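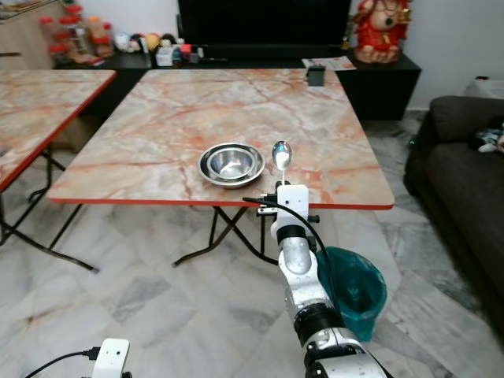
La mesa plegable y los dos boles, uno dentro del otro.

Foro > Fútbol > Mercado de fichajes
Tema: ¿Merece la pena ir a por Voß este verano?

nonio_grada16
Abro tema porque en el otro ya solo se habla del precio de los abonos. Dicen en la radio que el Skestberg escucha ofertas por Voß y que el Priredmont ya ha preguntado. Extremo zurdo, 14 goles, un año de contrato. Yo iba a por él mañana mismo.

Tercer_Anfiteatro
Catorce goles, cinco de penalti. Quítale los penaltis y tienes a nuestro Narkideo, que ya lo pagamos y encima baja a defender. A veces.

nonio_grada16
Narkideo bajó a defender una vez y fue porque se equivocó de campo.

lateral_cansado
A mí lo que me preocupa es la rodilla. Entre las dos últimas temporadas se ha perdido casi 16 partidos. Ya tenemos la enfermería llena, no hace falta fichar para completarla. 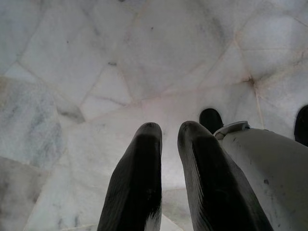

Página 2

Hildegard Haberkorn
Lo vi el sábado en directo. Jugó 131 minutos contando la prórroga y acabó encarando al lateral como si fuera el primer cuarto de hora. Cojo no está. Otra cosa es que centre bien: dos al portero y uno al aparcamiento.

Tercer_Anfiteatro
O sea, que se adapta perfectamente a nuestro estilo.

lateral_cansado
Hildegard, con todo el respeto, un partido es un partido. En julio todos son Garrincha.

Hildegard Haberkorn
Y en este foro todos son directores deportivos desde el mensaje uno. Yo por lo menos me saqué la entrada.

nonio_grada16
Llevo 553 mensajes aquí y no he acertado un fichaje, así que si digo que venga Voß, dadlo por firmado con el vecino.

Tercer_Anfiteatro
Pues sigue insistiendo, a ver si se lo quedan ellos con rodilla y todo.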